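Home Build It Ask Unai Glossary Parents

How does a robot arm know when to squeeze?

Hi, I'm Unai Campos, and I spend most of my evenings at the Gittins shared workshop in Plornville, teaching an arm to tidy up a craft table. It's slow work and I love it!
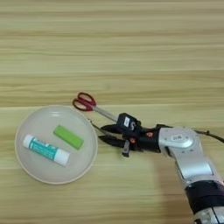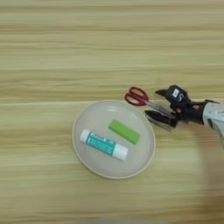
Red-handled scissors, a black gripper, and a plate with a glue stick on it.

So, squeezing. Your fingers feel things all the time (try picking up a grape with your eyes shut). My arm can't feel much at all, so it uses a trick. When the fingers push on something hard, their motor has to work harder, and the computer watches for that. If the number goes over 40, the program says "stop closing!"

I picked 40 after a lot of dropped crayons. At 2 they slid right out, and higher up I got crayon crumbs.

Scissors are trickier, because metal is smooth and the handles make one end big and wide. Grab them in the wrong spot and they can swing around like a seesaw. Want to feel it for yourself? Hold a spoon by the very tip of its handle, then slide your fingers along until it balances.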